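Ladefoged 200 Bench Top, White: Review

The Ladefoged 200 is a replacement work surface sold without legs. It ships flat with a bag of inserts, a drill template and a two-page leaflet. I fitted mine to an existing steel frame in November and have used it daily for light assembly and soldering prep.

Fitting took one evening. The template is accurate on three sides. On the fourth, the hole pattern is offset enough that two inserts missed my crossbar, and I had to slot the bracket. Grarby, the retailer, confirmed that the template is shared with the older top and sent a corrected sheet.

Stiffness is good. With a vise clamped at the front edge there is no movement I can feel, and a small drill press does not set up a hum. The finish resists isopropyl alcohol and flux remover. Acetone left a dull patch after one wipe — the leaflet does warn against it. Pencil comes off with a damp cloth. Marker ink does not.

White is the practical choice for small parts. Dropped screws and clipped leads are easy to find, and dark parts stand out without extra lighting. The drawback is glare from an overhead strip light, which I reduced by moving the lamp back.
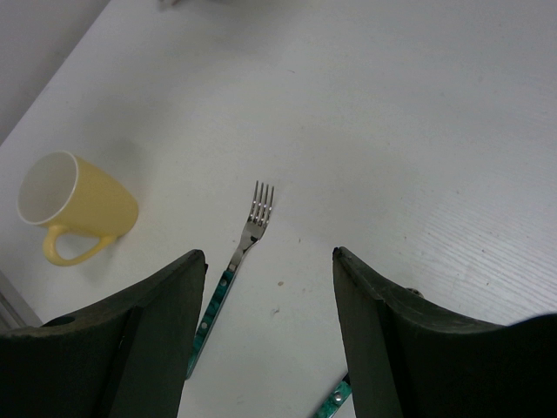 Dark parts against the white top.

The edge banding is the weak point. One corner lifted after 8 weeks and needed contact adhesive. The Pladness top I used before had a thicker edge and never lifted, but it sagged in the middle.

Load rating, inserts and surface: good. Template and edge banding: below what the price suggests. Buy it if your frame has a center rail, and ask for the corrected sheet when ordering.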